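Home > Church Supplies > Furnishings > Kneelers

Erari Pew Kneeler

The Erari is a fold-down kneeler for fixed pews, made to order in our Edomdale workshop. It suits churches that are replacing worn kneelers one row at a time, and chapels where kneelers have never been fitted but the pews are sound enough to carry them.

Each unit runs between two steel legs bolted to the pew ends or to the floor. The legs pivot on a nylon bush, so the kneeler goes down quietly during the prayers and comes up again with the toe of a shoe. A rubber stop under each foot keeps the metal off timber and tile.

The pad is high-density foam with a second, softer layer on top. Most older kneelers we take out have a single block of foam that has gone flat in the middle, where people kneel, and stayed full at the ends. Two layers wear more evenly. The cover is commercial vinyl, stapled to the underside, and can be replaced without taking the legs off the pew.
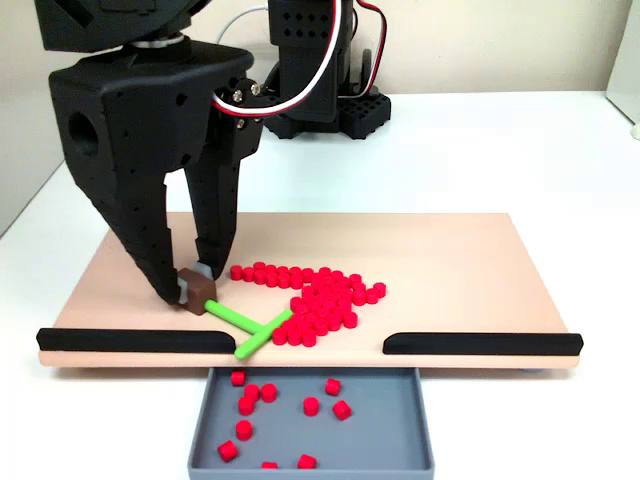
Pads are made in any length up to 2395 mm. Longer pews are fitted with two kneelers end to end and a shared centre leg. Measure between the inside faces of the pew ends, at floor level, and give us that figure. We take off the clearance ourselves, so please don't deduct anything. Old pews are often not square, and if the back of the row is a different width from the front we need both.

Specifications

Maximum pad length: 2395 mm
Height when down: 190 mm
Pad depth: 165 mm
Legs: powder-coated steel, black or bronze
Cover: vinyl in burgundy, navy, forest green, tan or black
Warranty: 15 years on legs and pivots, five years on foam and covers

Choosing a colour

Burgundy and black are the usual choices. Tan shows shoe marks sooner than the others but goes well with light oak. We post swatches free of charge. Look at them in the church, under the lights you normally use for services, as the green in particular looks quite different in the office.

Fitting

A handy person can fit a row in under an hour with a drill, a level and a socket set. Fixing screws for timber are included. For concrete or stone floors, order the masonry kit. If your building is heritage listed, check with the diocese or the local council before drilling into the floor. In most cases fixing to the pew ends avoids the question.

We can also fit for you anywhere within a day's drive of Edomdale. Demyd Kuzmenko handles the fitting bookings and will want to know your service times, including any weekday Mass or Evensong, so the work can be done between them. Lent and Advent book out early. July is generally quiet.

Care

Wipe the covers with a damp cloth and mild soap. Don't use alcohol wipes, which dry out the vinyl and crack it along the seams. Candle wax should be left to harden and lifted off with a plastic scraper. Check the leg bolts once a year.
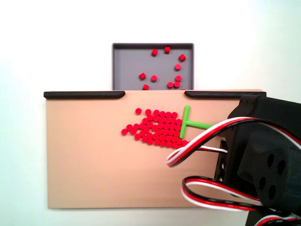 Darius Grigaitė wrote to us after his parish fitted 12 rows: "We did the north side first and left the south side with the old ones for a few months. People moved across the aisle. Some of them had sat in the same spot since they were married. The only thing I'd pass on is to tighten the bolts again after the first month, because ours settled a little. It's much quieter now when everyone kneels for the confession."

We now put a note about re-tightening in the box with every order.

Ordering

The price depends on length and quantity, and we quote within two working days. Send us the number of rows, the inside width of each, the floor type, and your choice of cover and leg finish. A photo of one pew end is useful if the ends are carved or curved. A single sample kneeler can be ordered first and its cost comes off the full order.

Lead time is six weeks for up to 15 rows and nearly ten for a large church. Kneelers are delivered on a pallet, wrapped and labelled by row, so please arrange for someone to be there to sign for them.

Related products

Pylypenko prayer desk
Replacement kneeler covers
Masonry fixing kit
Hymn book racks, pew mounted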